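Product review: the Mogensen low shoe cabinet from Kavell
Furniture and Storage section, household equipment reviews

The Mogensen is a low, open shoe cabinet sold by Kavell for halls, porches and the ends of beds. It was bought at the full price for this review and kept in daily use for nine weeks. The supplier was not told of the purchase until the assessment had been completed.

Construction and assembly

The cabinet has a flat top, two side panels and a single shelf. The lower compartment has no floor panel, so shoes kept there stand directly on the floor of the room. The finish is a wood-grain laminate, which the catalogue offers in one shade only. Assembly took one person 35 minutes on a Wednesday evening. The printed instructions are clear, although the drawing for the rear panel shows the fixings from the wrong side and should be corrected.

Purchasers should note that the side panels are supplied without felt pads. A set was ordered separately from Tekport and fitted before the cabinet was moved into position.

Capacity

Kavell states that the cabinet is suitable for a household of two. With five pairs in place there was still room on the shelf, and the pairs could be kept apart from one another. High-top shoes with soft knitted collars are the most awkward to store in furniture of this height. One such pair was kept on the top, where the collars could stand freely.
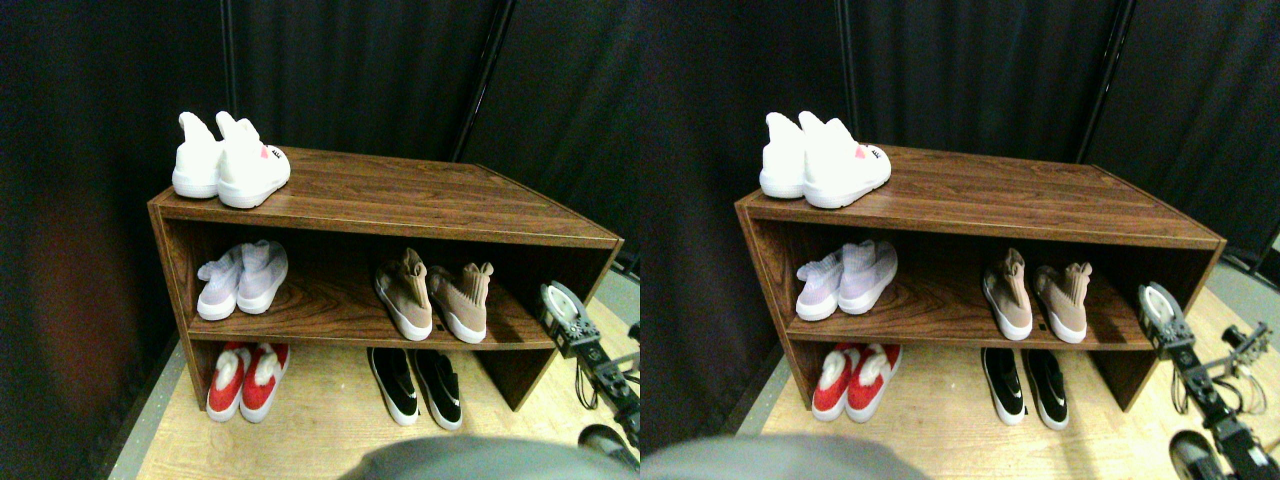 Mavis Dvorak wrote to the section after the first notice of this review to say that she had owned the same cabinet for two winters and would not put wet shoes on the shelf again. The laminate had lifted slightly along the front edge, she reported, and she now keeps a rubber tray underneath for anything that comes in from the rain.

No lifting was found on the review cabinet, but the period of use was mostly dry and the point is a fair one. The front edge is the part most exposed to damp soles, and Kavell gives no guidance on the matter beyond a general instruction to wipe the surfaces with a soft cloth. A tray is recommended in the lower compartment where the floor beneath is wood.

Access and daily use

The open front is the strongest feature of the design. There are no doors to catch on a mat and no flaps to hold up with the other hand. Shoes on the shelf may be taken by the toe and drawn straight out, and the shelf is high enough for this to be done without kneeling. 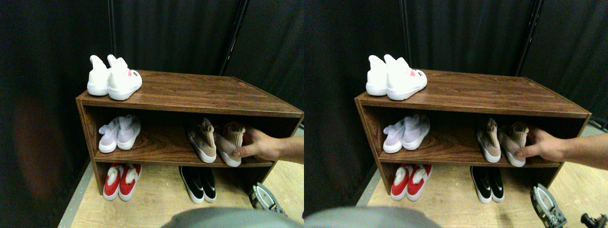 The lower compartment is less convenient. It suits slippers and slip-on shoes that are pushed in with the foot at the end of the day, and it is easily swept because there is nothing to lift out first. Small items do tend to travel towards the back, where the light is poor against a dark finish. Eyvindur Eyvindsson, who carried out the second half of the assessment, preferred to keep the right-hand side of the compartment clear for this reason.

The top will take a bag or a folded coat, but it marks readily and should be dusted often.

Comparison

The Fundberg bench, assessed by this section in December, is sturdier and may be sat upon. It is also a good deal deeper and was found to obstruct a narrow hall. The Mogensen is not sold as a seat and should not be used as one.

Assessment

The cabinet is recommended for smaller households with everyday shoes of ordinary height. It is not recommended for boots. Replacement shelves may be ordered from Kavell under part number 1325, and fixings under part number 257.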